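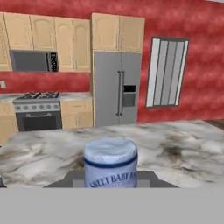
Ilbridge council backs longer hours for shared kitchen

9/26/19

The Ilbridge town council has voted to keep the shared kitchen on Sodell Street open in the evenings through December, after a summer in which most of the daytime slots were booked weeks ahead.

The kitchen rents space by the hour to people who make food for sale but do not have a licensed kitchen at home. It now closes at 5 p.m. Under the new schedule it will stay open until 10 p.m. four nights a week, with a night supervisor on site.

Marisol Cárdenas, who manages the building, told the council that 33 businesses hold permits to cook there, up from 21 a year ago. Many of the owners have other jobs and can only work after dinner.

"We have people taking a day off without pay to make a batch of sauce," Cárdenas said. "They asked for evenings, and they have been asking since spring."

The extra hours will be paid for in part by a higher rental rate. Evening users will pay $3 more per hour than daytime users. The rest will come from money left over in the building's repair budget after work on the roof cost less than planned.

Octavio Benavides, who sells barbecue sauce and pickled peppers at the Saturday market under the name Drustska, said the higher rate was fair. He has been splitting his cooking between two mornings a week and said he loses close to an hour each time to setup and cleaning.

"One long night would be better for me than two short mornings," he said. "Most of the work is waiting on the pot anyway."

Not everyone at the meeting was in favor. Lenuța Căpraru, who lives across the street, said delivery vans already block the alley and that she did not want to hear carts being unloaded at bedtime. The council added a rule that loading must end by 8 p.m. -- users may stay and cook after that, but the back door has to be shut.

Council member Rozália Gál voted against the plan. She said she supported the kitchen but wanted to see a full year of rental figures first. The building logged 1,146 rental hours between January and the end of August, according to the report Cárdenas gave the council. Gál said the report did not show how many of those hours were canceled late.

Permit holders can sign up for evening slots at the front desk or by phone. New applicants need a food handler card, proof of insurance and a short kitchen tour before their first booking. Cold storage shelves are still limited, and there is a waiting list for them -- dry storage is open to anyone with a permit.

The council will look at the schedule again in December.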